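Search this site Go

Kitchen > Storage > Produce

What I do with the shopping now

2023-07-18

I threw out a lot of food in May. Half a cabbage, most of a bag of salad, three lemons that had gone hard as golf balls. I didn't write it down at the time, but Veronika Fülöp, who I share the kitchen with, did, and her list was longer than I would have guessed. So for the past few weeks I've been trying a different way of putting things away.

The old way was that everything went in the bottom drawer of the fridge in whatever it came home in. The drawer is deep and one side of it can't be seen unless you pull it all the way out, and the door of the next cabinet stops you from doing that. Things went in and sank.

The new way starts on the table. I empty the shopping bags there and nothing goes in the fridge until it has been sorted. Fruit that I'm going to eat as it is goes in the pink basket. Things for cooking go in zip-top bags. Anything already cut gets bagged too and is supposed to be used first.
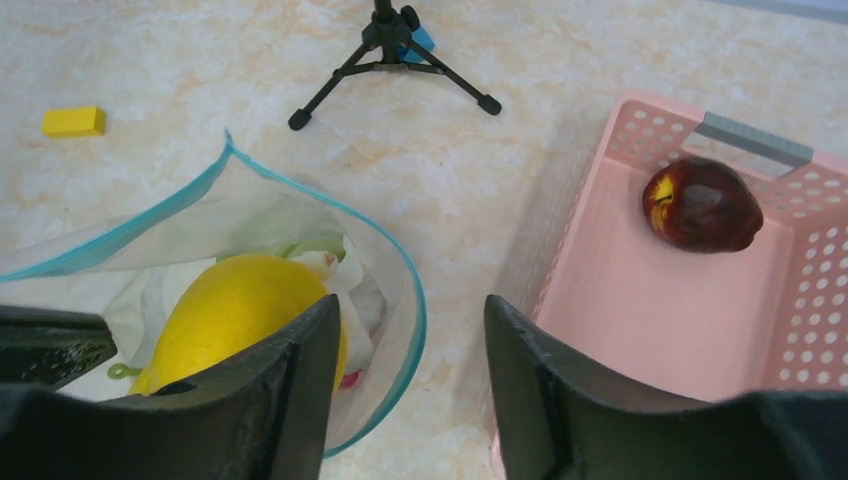 Partway through sorting. An apple in the basket, greens and something yellow in the bag.

The basket is plastic with round holes all over the sides and a gray handle. I bought it at Csizmadia, the housewares place by the bus station, and it was meant for the bathroom. It holds enough fruit for the two of us for most of a week. Apples do fine in it. Bananas get bruised against the rim so I leave them on top of the bread box.

The bags are the ones with the blue zipper. I used to buy Jurklow, which come 40 to a box, but the seal gave out after a couple of washes. Now I get a box of 100 from the wholesale store and wash each one until it won't close anymore. To dry them I turn them inside out over a wooden spoon stood in a jar. They are dry by morning if the window is open.

I've tried two ways with leafy things. One was a dry paper towel in the bag, squeezing out the air. The other was leaving the bag open an inch with no towel. For cabbage I couldn't tell the difference. Lettuce did better with the towel. Kelly Xavier told me to wrap cabbage in a dish cloth and skip the bag, and I'll try that with the next one.

Mixing things in one bag is a bad habit of mine. If there is room I'll put a lemon in with the greens. Veronika doesn't like it, and I've had to pick wet leaves off the fruit more than once. I still do it when I'm down to the last clean bag.

The table has held up well, by the way. It's the light one with the marble pattern that Tibor Somogyi passed on to me when he moved. It shows crumbs less than the old one did and beet juice came off with dish soap.

We threw out one lemon last week and the end of a cucumber. I still need to do something about the drawer. Attila Bozsik thinks the cabinet door can be rehung to open the other way, and he has the right screwdriver, so that's next.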